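### 4.2 What the sellers in Binel told me

I went into this part thinking price would be the whole story, and it wasn't even close! I mailed 277 letters to people who had sold a house in Binel or Tveit straight to a cash buyer, no agent and no open house, and 80 of them wrote back (some with pages and pages, bless them). I asked how long the sale took, what shape the house was in, and whether they'd do it again.

Most of the people who replied had inherited the place. They lived somewhere else, the roof or the furnace was shot, and they just wanted to be done before another winter of heating an empty house. A few had talked to an agent first and got scared off by the repair list. Six of them told me they never looked at a second offer, which made me wince a little, but they seemed fine with it.

The Tveit sellers were fussier. They haggled, they asked who was paying the closing costs, and they were more likely to call the buyer back with questions after signing (I'd have done the same). I can't say how much of that is the town and how much is the houses, which are newer there. I left the February sales in, even though two of the closings slipped past the end of the month and I went back and forth on it.

Figure 3. Robot arm with an orange wrist joint, reaching into an open gray bin.
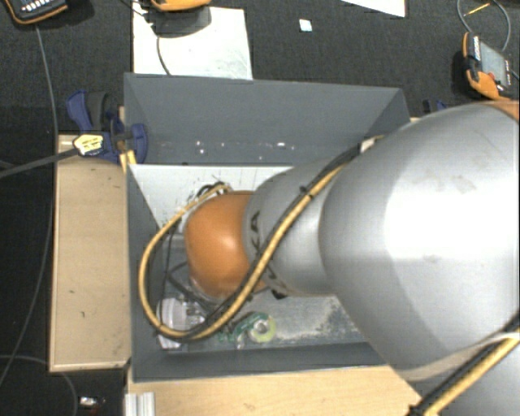
### 4.3 Comparing with listed homes in Madisance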